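Can a robot arm do the boring jobs yet? My month with the Kindgate

14 comments | 21 shares

I make bath oils and room sprays in a rented unit behind a tile shop, and about half my life is glassware. Filling it, moving it, tipping it out, putting it back in the rack. So when Tayla Ngata at Clendovico asked if I wanted to try the Kindgate arm for a while, I said yes before she'd finished the sentence (and then I had to go clear a table!).

Setup took me 3 evenings. The manual is fine until the part about teaching it positions, and then it turns into soup. I ended up calling Teodora Pavlović, who has had one longer than me, and she talked me through it over the phone with her dinner going cold. After that it was kind of fun, and the little tap-tap menu on the tablet is better than I expected.

The big question for me was glass. Squashy things and boxes, sure, lots of arms can do that. But a thin tube with liquid in it, held straight, over a table where I'd rather not be mopping? I watched that one with my hand near the stop button for a good long while.

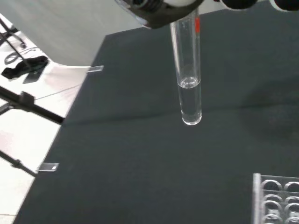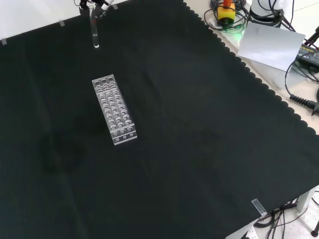
What it's good at, and what it isn't

Holding is great. It's steadier than I am after coffee, and it doesn't get bored and start looking at its phone. Moving from one spot to another is good too, as long as the spots stay put. I bumped the rack one morning, didn't notice, and spent ages wondering why it had lost its mind. It wants everything exactly where you taught it.

Slow, though. Oh boy, is it slow. I did 21 tubes by hand while it was still working on its second row, and I stopped for a chat in the middle. Left alone over lunch it catches up, so that's how I use it now.

Around the house? Not yet, sorry. I'd love to tell you it'll empty a dishwasher, but my dishwasher is never loaded the same way twice and I don't think it would cope. Maybe ask me again in November, Tayla says there's an update coming.

I'm giving it 3 out of 5. If the price drops I'd go up one.

2 people found this review helpful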